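Knowledge base > Automation > Manipulation cells > Flodimix cell

Updated December. By the Clalton reference desk

Flodimix cell

The Flodimix cell is a tabletop sorting station used at the Clalton workshop to move small household goods between open plastic containers. It consists of one fixed camera, one arm with a two-finger gripper, a controller cabinet and a table with a pale wood surface. The arm and gripper were supplied by Le Goff. The software that decides where to grasp is sold under the name Ondau.

The cell is often cited as a low-maintenance design. The claim comes mainly from its sales material, and the maintenance log kept at Clalton gives it limited support.

Background

The station was assembled to replace an older conveyor rig that could only handle boxed items. Its stated purpose was to handle objects that bend, roll or let light through, on a bare table, with no trays cut to shape. The first commissioning report recorded 2704 pick attempts. It gave a success rate but did not say what counted as a success, and a later reader found that items dropped inside the target container had been scored the same as items placed there. The report has not been reissued.

Claims that the cell "needs no calibration" should be read with care. The camera does need calibration. What the vendor appears to mean is that the user doesn't have to type in the numbers by hand.

Setup

The arm base is bolted down first, and the bolts are checked again after the first warm run. The camera goes up next. Its bracket has two clamps, and both have to be tight before the calibration card is put on the table. Operators have tried doing it the other way around to save time, with poor results.

Calibration takes 30 card positions. The Ondau manual says that fewer will do, and the software will accept fewer. At Clalton, short calibrations gave good numbers on screen and bad grasps near the table corners. The on-screen error figure is worked out from the same card positions used for the fit, so it says little about the parts of the table the card never reached.

Containers are set out by hand. The manual asks for them to sit "within the work area" and leaves the work area undefined. Local practice is to drive the open gripper over each container at low speed before any automatic run and to move whatever it would hit.

Routine care

Finger pads are wiped at the start of every shift and replaced when the ridges can no longer be felt with a thumb. The published service interval for the pads is 200 hours. It is not clear what load this assumes. Pads used mostly on cloth last well past it, and pads used on hard bottles do not reach it.

The camera window is cleaned with a dry lens cloth. Spray cleaner was used for a while and left a film that showed up as a slow drop in detection scores, first blamed on a software update.

Lighting gets less attention than it should. Daylight changes the look of a glossy table over the course of a morning, and clear containers change with it. Ondau is described as "lighting independent," a phrase that has not been tested at Clalton under any fixed procedure.

Known faults

Gripper drift. The fingers close slightly off center after a long run. Homing the gripper hides the problem for an hour or so. The lasting repair is a new coupling, a job of 5 minutes once the cover is off. Getting the cover off takes longer.

Cable wear. The camera cable rubs where it leaves the bracket. A fabric sleeve has been fitted. The vendor's view is that the routing is correct as shipped.

False depth on clear walls. The camera may report the far side of a clear bin as the near side, or report nothing. The arm then comes down short or touches the rim. Three software releases in a row have listed this as fixed.

Ring and coil snags. Small metal rings catch between the pads. The recommended cure is to release and retry. In several logged cases that only tightened the snag, and an operator had to stop the arm and free the ring by hand.

Check layout

After any repair, the cell is checked on a mixed layout before going back to normal work. The usual choice combines clear and tinted containers with sport bottles, something soft, and a coiled wristband left directly on the table. The bottles stand upright in a clear bin, so both have to be found through or above its walls. A green cloth hung over the back of a pink bin gives the gripper an easy target, and some would say too easy a one.

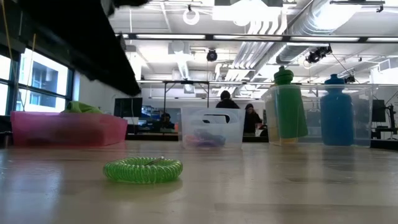
Criticism

The main objection to the check layout is that it has become familiar. The same goods come out each time, and settings have been adjusted until those goods are handled well. A pass shows that the repair did no obvious harm. It does not show how the cell will deal with a bin it has not met.

There is also no agreed record format. Some entries give the pad age and the calibration date, others say only "ok." Comparing one repair with another is guesswork for that reason, and statements about the long-term reliability of the cell, good or bad, rest on very little.

See also: Calibration card; Finger pads; Clear container handling

Contact the reference desk | Copyright Clalton | Back to top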